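Trinden (software)

Trinden is an integrated development environment (IDE) for desktop and embedded programs. It combines a source code editor, a build system, a debugger and a preview window in a single application. It is developed by Sendholm, a software company that also sells the Grendico build server. Trinden runs on Windows, macOS and Linux and is available in a free edition and a paid edition.

The program is mainly used with C++ and Python, though plugins add support for other languages. Version 5, the current major release, replaced the older project format and introduced the preview window as a standard part of the workspace.

History

Trinden began as an internal editor at Sendholm, where it was used to maintain the company's own build tools. The early versions had no debugger and could open only one project at a time. Programmers who needed to step through code used a separate command-line tool and copied line numbers back into the editor by hand.

The first public version was offered as a free download with a paid support plan. It gained a small following among developers of control software, largely on the strength of its short startup time and its ability to open very large source files. Sendholm later dropped the support plan and split the product into two editions.

Version 4 added a plugin interface. Before that, extensions had to be compiled against the editor's own source, and each update tended to break them. The new interface was kept deliberately small at first, with hooks for syntax coloring, menus and build steps only. Access to the debugger was added in a later update.

Version 5 was released on Dec 12, 2018. A public beta had been open since October of that year. The release dropped support for 32-bit systems and moved the settings from a binary file to plain text.

Features

Editor

The editor supports code completion, syntax coloring, multiple cursors and split views. Completion is based on an index that is built when a project is first opened and then updated in the background. On large projects the first indexing pass can take several minutes, and completion suggestions are incomplete until it has finished.

Files are saved automatically when the editor loses focus. This can be turned off in the settings, and many users of shared network drives do so. A local history keeps earlier copies of each file, separate from any version control system. By default, the history holds 300 entries per project, after which the oldest are removed.

Preview window

The preview window displays the output of a program that draws to the screen. It can be docked beside the editor or moved to a second monitor. Programs that use a supported graphics library can be paused and restarted from the window without a full rebuild. Models can also be opened in it directly, with their textures applied, against a plain background whose color is set in the project file.

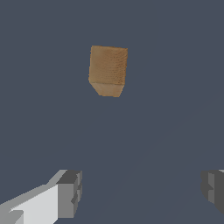
Debugger

The debugger supports breakpoints, conditional breakpoints, watch expressions and remote sessions. Variables can be changed while the program is paused. Breakpoints are stored with the project in version 5, where earlier releases kept them with the user's own settings – a change that drew complaints from teams that keep project files under version control. A later update added an option to restore the old behavior.

Remote debugging works over a network connection to a small helper program on the target machine. The helper must match the minor version of the IDE. If the two differ, Trinden refuses to connect and offers to install the matching helper.

Refactoring

Rename, extract function, inline variable and change signature are available for C++ and Python. All proposed edits are listed before they are applied, and single edits can be unchecked. Refactoring across projects is limited to the paid edition.

Build system

Trinden can use its own build system or hand the work to an external one. The built-in system, called Durrani, reads a text file in the root folder of the project. The file names the targets, their sources and the compiler options for each. Durrani tracks changes by file content, so checking out an older branch and returning to the current one does not cause a full rebuild.

Builds run in parallel on up to 8 threads in the free edition. The paid edition has no such limit and can send jobs to a Grendico server. Compiler output is shown in a panel below the editor, where warnings and errors link to the matching line of source code.

Durrani can also be run from the command line without the IDE. This is the usual setup on build servers, and the command-line version is distributed under a separate license that allows use without an account.

Plugins

Plugins are installed from a catalog inside the program or from a local file. The catalog listed 27 plugins when version 5 was released. They include language packs, color themes, connections to issue trackers and several tools for working with simulation software.

Each plugin runs in its own process and exchanges messages with the editor. A plugin that crashes is stopped and can be restarted without closing the IDE. Memory use is higher as a result, and users with many plugins installed are advised in the manual to disable those they do not need for a given project.
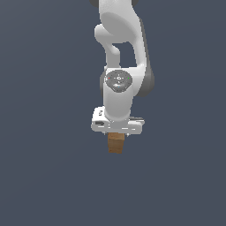

Simulation plugins connect the debugger to a running physics engine, so that a breakpoint in the user's code also stops the simulated clock. The state of the model is then shown in the variables panel as a tree, with one branch for each body. For a model such as a white robotic arm holding a small wooden block, the arm and the block would be separate branches, each with its own position and rotation. Values can be edited while the clock is stopped, and the view is redrawn after each change. Stepping backward is not supported.

Writing plugins requires the plugin kit, which is a separate download. Plugins can be written in Python or in any language that can read and write the message format. Those submitted to the catalog are checked by an automated test suite before they are listed.

Editions and licensing

The free edition may be used for any purpose, including commercial work. It requires a user account, and the license must be renewed online once a year at no charge. The paid edition is sold as a subscription for single users or for teams. It adds cross-project refactoring, distributed builds and profiling tools.

The source code of the IDE itself is closed. The plugin kit and the remote debugging helper are open source, as is the parser for Durrani build files.

System requirements

Trinden requires a 64-bit operating system. The manual recommends a solid-state drive for the project index, which is rewritten often during normal use. The index can be stored in a different folder from the project. Network drives are supported for source files but not for the index.

Compatibility

Projects from version 4 can be imported into version 5. The importer writes a new project file and leaves the old one in place, but later changes are not carried from one to the other. Projects from earlier versions must first be opened and saved in version 4, which remains available from the Sendholm download archive.

Keyboard layouts from several other editors are included. Custom layouts made in version 4 can be imported, except for those that bind keys to plugin commands.

See also

Comparison of integrated development environments
Build automation
Remote debugging
Plugin (computing)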